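Why Is Cardboard So Strong?

Think about the last box that came to your house. Maybe it had shoes in it, or books, or a present from your grandma. Cardboard is made of paper, and paper rips when you sneeze on it (well, almost!). So how can a box hold up a big stack of other boxes?
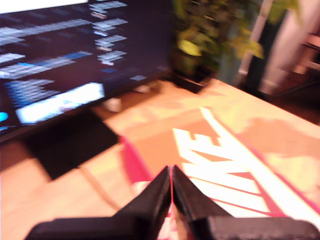 The wiggly secret

Find an old brown shipping box, ask a grown-up if you may tear it, and peek at the torn edge. You'll see a wavy sheet of paper squeezed between two flat ones. All those little waves are arches, just like the arches under a bridge, and arches are wonderful at pushing back when something heavy sits on them.

Thin boxes sometimes skip the waves and use one thick, stiff sheet, folded so the corners do most of the hard work.
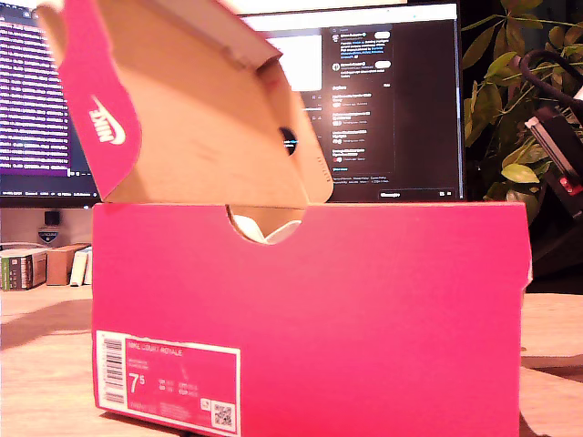
Why is plain cardboard brown?

Because wood is brownish, and cardboard starts out as wood chips or old boxes cooked into mush. White paper has had its color taken out.

Now for my favorite part, which is trying it yourself. Fold a sheet of paper back and forth like a fan, lay it across two cups, and set a coin on top. Then add another, and another, as slowly as you can stand to. 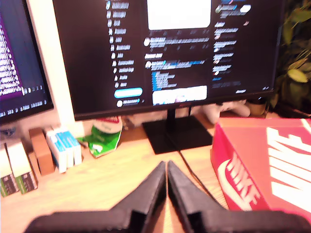
When it finally falls down, try again with smaller folds. My neighbor Zuleica got 60 pennies on hers, and she is only 9!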